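# Trays, tines and a lot of biscuits: an evening with the robot club

I'd been promising Nikola Jakubowski for months that I'd come and write something about the robot club, and last week I finally ran out of excuses. She runs it with Warrick Dunstan, they have a competition in July, and they both talk very fast. I've tidied up what I could.

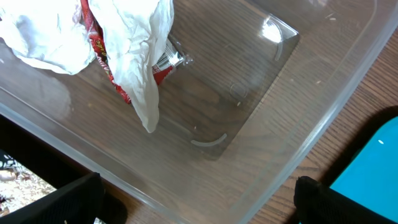
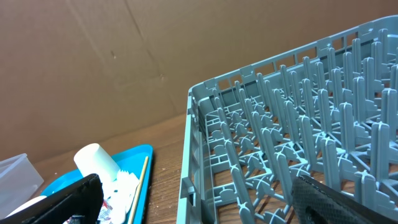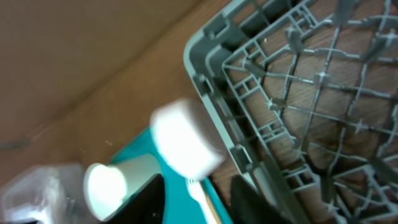
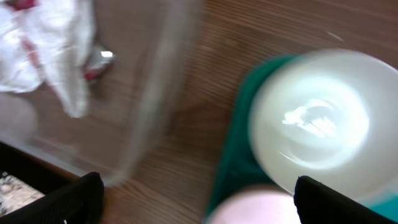 The view from the gripper: clearing the tea table, Flimirstead entry

**Flimirstead Robotics Club – Student Projects Team**

The job the students have picked is clearing up after a meal. Cups and bowls go in the dish rack, rubbish goes in the big clear bin, and the arm has to work out which is which. I told Nikola it sounded like my evenings at home. "Everyone says that," she said. "Then they try to explain how they do it, step by step, and they get stuck on the second step!"

She has a point. I had a go at describing how I pick up a cup and I got as far as "well, I sort of grab it".

The club has 11 members at the moment, all sixth formers or first-year college students, and they've split themselves up without much help from the adults. Dariusz Gajewski looks after the gripping. Witold Lis and Leszek Olszewski do what they call the sorting, meaning the part of the program that decides where a thing belongs. The others float between jobs, and argue.

I started with Dariusz because he was nearest the biscuits. He's 17, he's been coming since the autumn, and he has strong feelings about paper cups.

"A mug's fine," he told me. "You can squeeze a mug as hard as you want. With a thin cup you've got a tiny bit of room between dropping it and crushing it, and if it's lying on its side you've got to come at it from a different angle as well. I spent most of the Easter holidays on that. My mum thought I was revising."

The pads on the fingers have a rough pattern for grip, and he made me run my thumb over a spare one. It feels a bit like the sole of a new trainer. The earlier set were smooth, he said, and he was glad to see the back of them.

And the dish rack? He pulled a face. "Look at it. It's all prongs. You've got to put the thing down between them, and if you're slightly off you're pushing against plastic and the arm doesn't know why." They've called the program that handles the rack Wukau, after a noise Leszek made when it first went wrong. I asked for a demonstration of the noise and was refused.

Witold and Leszek have known each other since primary school and finish each other's sentences, so I'm not totally sure who said what here. The sorting side is called Pemusano, and neither of them would tell me where that one came from.

"The clear bin is the worst thing on the table," said Witold (I think). "You look at it and you see the table through it. The camera sees the wood grain, so as far as it's concerned there might be nothing there."

"And then you get the shine off the bottom," said Leszek. "And anything that's already in there looks like it's just lying on the table, so it wants to go and clear it up again."

Crumpled things come a close second. A bowl looks like a bowl from most directions, they explained, but a plastic bag has a new shape every time somebody touches it. Same with napkins. Their answer has been to feed it lots and lots of pictures, and they've been labelling them by hand. They set themselves a target of 500 and got there one rainy Sunday at Witold's kitchen table, with the radio on.

"I dream about napkins," said Leszek.

The small camera rides down by the gripper, so it goes wherever the fingers go. I'd imagined they would have one up on the ceiling looking down at everything, and asked Warrick why not. He taught electronics for 33 years before he retired, and he has the patience for this sort of question.

"You could, and some teams do," he said. "But the arm gets in its own way. It leans over to pick something up and now it's blocking the view of the thing it's picking up. Down at the wrist you always see what's between the fingers. The price is that when it moves fast, everything smears." The students have mostly dealt with that by making the arm stop for a moment before it decides anything – Warrick calls this "teaching it manners".

I wanted to know how much he and Nikola step in. Hardly at all, he reckons. Nikola laughed at that. "Warrick steps in constantly, he just does it by asking questions. He'll stand there and say, 'What happens if the tray's turned round?' and walk off, and that's their whole evening gone."

The turned-round tray is a sore subject. In the competition the judges set the table themselves and the teams don't see it until their slot begins. The students get 12 minutes, and no touching once it's under way. So they practise with the table laid as awkwardly as they can manage, and they take turns at being the judge. Dariusz is meant to be the cruellest. He likes to leave things right up against each other so the fingers can't get in.

Who are they worried about? All three lads said Verbruggen at the same time. They're the team that beat them last year, and from the way they're talked about I was picturing giants. "They're really nice," Nikola said. "They lent us a power supply on the day. That made it worse."

I asked Witold what he'd do differently if he could start the year again. He thought about it for ages. "Write down what we changed," he said. "We had a version in March that was really good at wrappers and we don't know which one it was."

Leszek would have started on the bin sooner. Dariusz would have picked a different rack.

They meet again next week, and for the next few sessions they'll be doing full runs against the clock. Nikola says anyone from the college can drop in and watch, and if you bring some interesting rubbish with you (clean, please!) they'll add it to the practice pile. She's especially after crisp packets, the shinier the better. I've got a carrier bag of them by the front door already.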